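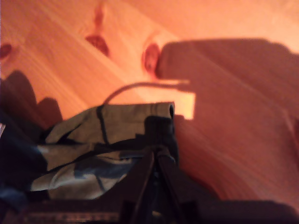
Week 6: Blurred frames and what the policy does with them

Handout for the perception and control unit. Instructor: Karine Landry. Read before the lab session.

1. Where we are

Last week we trained a small cloth-handling policy from wrist camera images and joint positions. This week is about the images that go into it. A wrist camera moves with the arm, so a fast move smears the whole picture. Cloth makes this worse than blocks or cups do, as it has few hard edges to begin with.

Take the frame at the top of this page. The black gripper is up against a crumpled gray-green cloth on a wood surface, and nothing is sharp. Color still separates the cloth from the warm orange wood. It does much less for the big pale object on the right, which picks up the tone of the surface. A color mask tuned on the cloth may look fine and still tell you nothing useful about the rest of the workspace.

2. Measuring blur

We use the variance of the Laplacian. Convert to grayscale, apply the Laplacian filter, take the variance of the result. Low values mean few strong edges.

Two warnings. A plain table top scores low even when it is in perfect focus. And sensor noise in a dark image raises the score, so a dim, blurry frame can pass. For these reasons we compare each frame with its neighbors in the same episode and do not use one cutoff for the full set.

In the Clirkgate set, episode 149 is the one to practice on. Plot the score against time and put joint speed on the same axes. Look for dips in the score that line up with peaks in speed, and note any that do not.

3. Drop, keep or down-weight

Dropping blurry frames is the easy choice and often a poor one. If you remove every frame from the fast part of a reach, the policy never trains on that part, but it will see frames like that when it runs. The action labels there are usually still good, since they come from the joint encoders.

The Nonis loader gives each frame a weight between 0 and 1. Default settings for the lab:

Window for neighbor comparison: 6 frames
Minimum weight: 0.2
Training steps: 4000
Drop frames: off

Do not change the seed. Grading compares your curves with the reference run.

4. Timing

Check timestamps before you blame the camera. The image is stamped at the end of exposure and the joint state when the message arrives. With the Geerts driver the two can be out of step, and a fast wrist makes a small offset look like a large position error. The alignment script is in the tools folder of the Hodlow repository. Run it first – the weights depend on it.

5. To hand in

Due December 9, 2022.

a. The plot from section 2, with axes labeled.
b. Training loss for two runs, one with weights and one with drop frames turned on.
c. One paragraph on which run you would put on the arm, and what you would watch for in the first trial.

Reading for next week: the notes on action chunking, first half only.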